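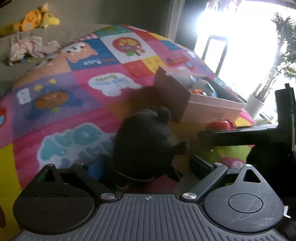

Greifer am Spielmattenplatz, dunkelgraues Plüschtier zwischen den Fingern

Protokoll der Besprechung Handgreifer, Projekt Ondgate
Beginn: 14 Uhr
Anwesend: Parveen Bugti (Leitung), Faraji Barasa, Vega Villalobos, Sepehr Rashti (Protokoll)
Entschuldigt: Bello Oyelaran

1. Protokoll der letzten Sitzung
Wurde ohne Änderung angenommen.

2. Zustand der Greifer
Faraji hat beide Geräte geprüft. Beim ersten Greifer sind am rechten schwarzen Gehäuse feine schräge Kratzer zu sehen. Die Funktion ist davon nicht betroffen, das Gehäuse wird vorläufig nicht getauscht. Die Gelenke hatten nach 1.727 Greifvorgängen etwas Spiel. Faraji hat die Stifte nachgezogen und danach das Öffnen und Schließen von Hand kontrolliert.
Vega fragt, ob man die Gelenke schmieren soll. Beschluss: nein, das Fett kommt sonst auf die Plüschtiere.

3. Wartungsintervall
Bisher war eine Kontrolle nach 2.000 Greifvorgängen vorgesehen. Parveen findet das zu spät und möchte zusätzlich eine kurze Sichtkontrolle vor jeder Aufnahme. Alle sind einverstanden. Faraji ergänzt die Wartungsliste um fünf Punkte und legt sie im Ordner Kirus ab.

4. Greifen von harten und weichen Teilen 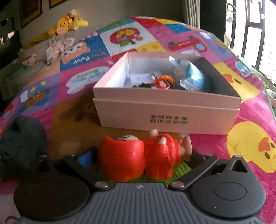 Bei den Figuren aus Kunststoff ist die Lage zwischen den Fingern wichtig. Wenn eine Figur auf der Seite liegt, muss der Greifer tiefer angesetzt werden, sonst rutscht sie beim Anheben weg. Bei Plüsch besteht dieses Problem nicht, dort schließt man aber oft zu fest. Vega schreibt dazu eine kurze Anleitung für neue Kollegen.
Der offene Karton bleibt als Ablage auf der Matte. Sepehr schlägt vor, seine Position mit Klebeband zu markieren - Parveen ist dagegen, die Position soll wechseln.

5. Ersatzteile
Die Fingerauflagen sind bei Prultel bestellt, Lieferung voraussichtlich im Mai. Von den Schrauben sind noch 13 Stück auf Lager. Bello klärt mit der Firma Hakim, ob es die Auflagen auch in einer weicheren Ausführung gibt.

6. Verschiedenes
Der Inbusschlüssel gehört nach dem Gebrauch zurück in den Koffer.

Ende: 14.50 Uhr
Für das Protokoll: Sepehr Rashti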